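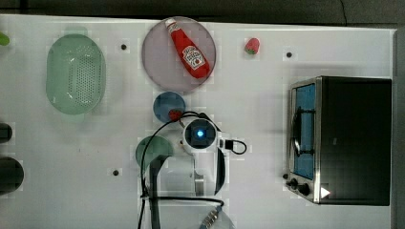 O ketchup não mora no prato

Tenho uma teoria sobre cozinhas, e quem já jantou cá em casa conhece-a de cor: sabe-se tudo sobre uma família pelo sítio onde ela pousa o ketchup. Na minha, pousa-se em qualquer lado. Em cima de um prato, deitado, com a tampa branca virada para a janela, como se estivesse na praia!

Foi em janeiro que decidi pôr ordem nisto. Tinha acabado de me mudar para um apartamento em Dikthorpe, com uma cozinha tão estreita que, de porta do forno aberta, já não se passa para o frigorífico. E eu, claro, cheguei com 14 caixas só de loiça e tralha de cozinha (o meu irmão carregou duas e desapareceu até à hora do almoço).

Pedi ajuda à Despina Janevski, que arruma cozinhas alheias por gosto e por dinheiro, e a primeira coisa que ela me mandou fazer foi tirar tudo para cima de uma mesa. Tudo mesmo. "Enquanto está no armário, não o vês", disse-me ela ao telefone, e eu resmunguei, mas fiz.

Gosto de mesas brancas para este trabalho. As cores saltam logo: um prato rosa-alfazema ao pé de um azul-aço, um verde-salva mais abaixo, um escorredor verde-menta todo furadinho. Eu, que passei anos a comprar loiça branca por medo de errar, agora quero os pratos todos desencontrados. A única regra que mantenho é que os tons sejam calmos, porque o vermelho já vem com a comida. Um morango ao lado de um prato pastel, mesmo que seja de brincar, faz mais pela mesa do que qualquer centro de flores.

Depois veio a parte chata, a de decidir. A Despina trabalha por vizinhança: o escorredor vive perto do lava-loiça, os pratos perto de onde se serve, a torradeira-forno onde se consiga abrir a porta sem deslocar meia bancada. Parece óbvio, mas eu tinha o escorredor por cima do frigorífico e ia buscá-lo com a massa já a cozer, em bicos de pés, a praguejar.

Comprei também uma prateleira Vidmar com 47 centímetros de largura, que entrou à justa no vão ao lado do fogão. Os pratos pequenos ficam à frente, os grandes atrás, e os morangos de brincar da minha sobrinha têm uma taça própria, que ela esvazia para o chão cada vez que cá vem. Já desisti de a convencer.

E o ketchup? Ganhou um lugar na porta do frigorífico, entre a mostarda e um frasco de pepinos que ninguém abre. Durou uma semana. Ontem à noite fiz batatas fritas, e hoje de manhã lá estava ele outra vez, refastelado em cima de um prato.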